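Musetti garden bench recalled, mostly by its owners
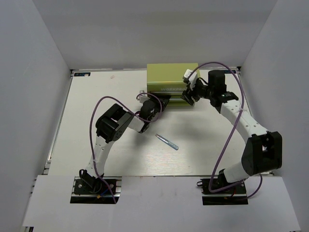
One Wancombe buyer wrote that the armrest came off in her hand while she was sitting down, and that she gave it two stars for the cushions. Musetti has since pulled its Grandano outdoor bench from sale after 37 complaints about the hinges on the storage lid. The bench sold for $324 and held an average rating of 5 stars until March - a score the retailer now calls "under review". Refunds are on offer to anyone who kept the receipt, or the lid.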